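ok so Cadik album is out, been up since 5, thread incoming, sorry to my mutuals

1/ it's called Gratcombe. 14 tracks, no features except Adhiambo Lukumay on the closer. I've done it 2 times through on headphones and once on the kitchen speaker

2/ pics first then I'll get going 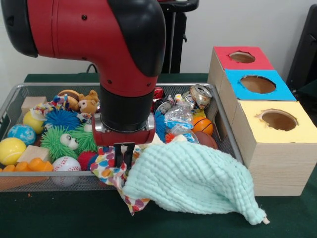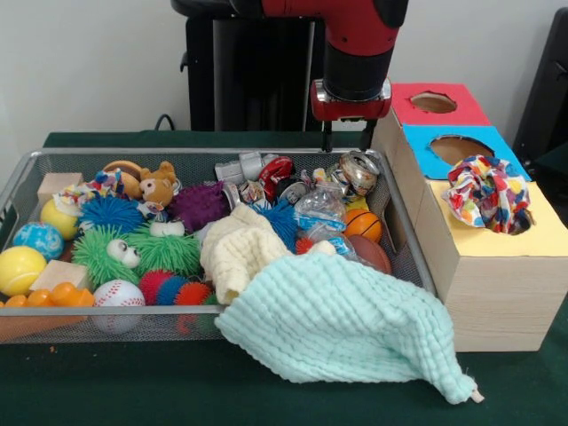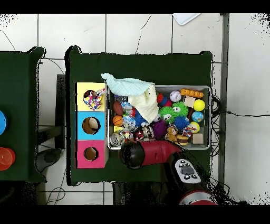

3/ right. The first single did nothing for me in November and I said so, loudly, Adeel Ansari still has the screenshots. On the album it works. Comes in straight after that long organ bit and suddenly the drums make sense. The middle stretch though -- tracks 6 to 9 -- is packed like that metal basket of toys, every sound he owns in one go, and I kept wanting someone to pull half of it out. Colombo produced those four. You can tell

4/ track 10 is the one. Just voice and a bass that's slightly out of tune. "I kept your coat, I kept the bus fare" -- come on

5/ people saying he's ripped off Nonetti. have you heard Nonetti?? completely diffrent tempo, different everything. same hat maybe

6/ vinyl is 290 copies and they went before I'd found my card. Leobardo Ponce got two. Leobardo if you're reading this

7/ the tour. smallest room holds 142 and he's doing it twice in one night, 6pm and 9pm. going to the 9, he always does the old stuff late

8/ someone asked about the Adhiambo verse. It's short, maybe too short, she's in and out before the strings. But her last line is the best rapping on the whole thing and he obviously knows it becuase he shuts up afterwards

9/ ranking so far: 10, 14, 1, 3, the single (fine, FINE), then the rest, then 7 a long way down

10/ Afaf Abou Jaoude has the lyric sheet typed up already, go and bother her about track 12, I can't make out the second verse at all. work now. will do the b-sides tonight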